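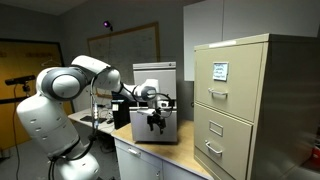
¿Qué es un archivador?

Un archivador es un mueble con cajones que sirve para guardar papeles en orden. Los hay pequeños, que caben encima de una mesa, y grandes, que se apoyan en el suelo. Muchos son de metal, porque el papel pesa más de lo que parece. Un paquete de hojas es ligero, pero un cajón lleno puede costar bastante de abrir.

¿Cómo se mueve el cajón?

A los lados del cajón suele haber unas guías, que son como los raíles de un tren. El cajón avanza por ellas cuando tiramos del asa. Al final hay un tope — una pieza que impide que el cajón se salga y se caiga al suelo.

¿Cómo se encuentra un papel?

Dentro del cajón se ponen carpetas, y cada carpeta lleva una etiqueta. En muchas oficinas se ordenan por el alfabeto: primero la A, luego la B, y así hasta la Z. Otras usan números. Si buscas la carpeta 287, no hace falta mirarlas todas. Abres el cajón por la mitad, lees una etiqueta y decides si tienes que ir hacia delante o hacia atrás.

Abrir con cuidado

Abre un solo cajón cada vez. Si se abren varios cajones llenos a la vez, el peso se va hacia delante y el mueble puede volcar. Para cerrarlo, empuja despacio con la mano plana y aparta los dedos del borde.

Haz tu propio archivador

Necesitas una caja de zapatos, cartulina y un rotulador. Corta la cartulina en separadores un poco más altos que tus papeles y escribe un tema en cada uno: dibujos, cartas, recortes, cromos. Guarda cada hoja detrás de su separador. Si un tema crece mucho, divídelo en dos — por ejemplo, dibujos de animales y dibujos de barcos.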